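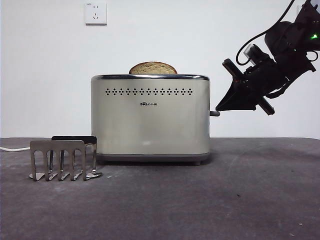 A reader in Cillport asked whether a single slice browns differently from a pair. It does, slightly: the side facing the empty slot gets more heat.

I left the bun rack off for the December tests, as buns need a lower setting. Timings were taken with a kitchen timer - the dial is no guide.
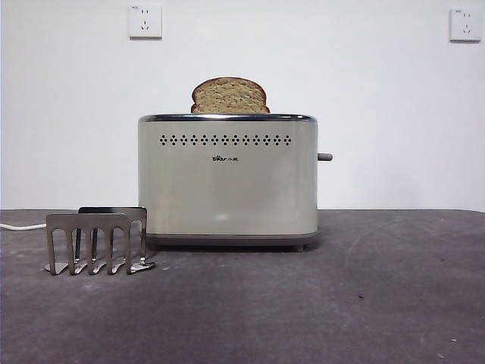
**Filed under: Kitchen / Toast**

Wholemeal, one slice, 2 minutes 30. Crumbs cleared after each run. Rye next.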